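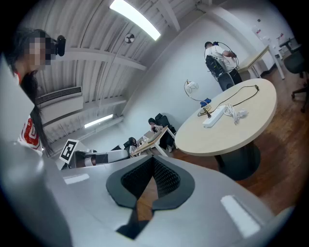
Siv Wallin wrote to the editors in March that the evening hours at the Fallel branch library should be cut before anything else is, on the ground that a building lit for so few readers is a poor use of public money. Her letter was courteous and the concern behind it is a fair one. The board of the Dara Reading Society takes a different view and wishes to set it out before the town council votes on the matter.

The proposal would close the branch at 6 in the evening throughout the year. The saving is given as $2,000 a month, mostly in heating and staff time. We do not dispute the figure. Our objection is to the way in which use has been measured. The door counter records entries by the hour, and by that measure the evening does look thin. It does not record how long a reader stays. A person who returns a novel at noon and a person who studies from supper until closing each count once.

Many of those who come late are people with day jobs. They are preparing for license exams, filling out forms that can be filed only online, or reading to a child they have not seen since breakfast. A morning schedule cannot serve them, however generous it may be. The council's own notice suggests that they use the main library on Blomqvist Street. The last bus back leaves well before that building closes, and the walk takes 60 minutes along a road without a sidewalk for much of its length.

Torbjørn Lunde has suggested in these pages that the branch remain open late on three evenings a week and close early on the others. The society could support such a plan for a trial period, provided that the evenings were fixed and posted at the door. Changing hours do real harm. A reader who finds the door locked twice will often not try a third time, and the counter will then show a decline which the schedule itself produced.

We also ask that the council publish the heating costs for each building separately. The present accounts combine the branch with the old Satetti hall next door, and residents cannot judge the saving fairly until the two are shown apart.

Agnes Løken
For the board, Dara Reading Society

Contact the society | © 2018 Dara Reading Society | Back to top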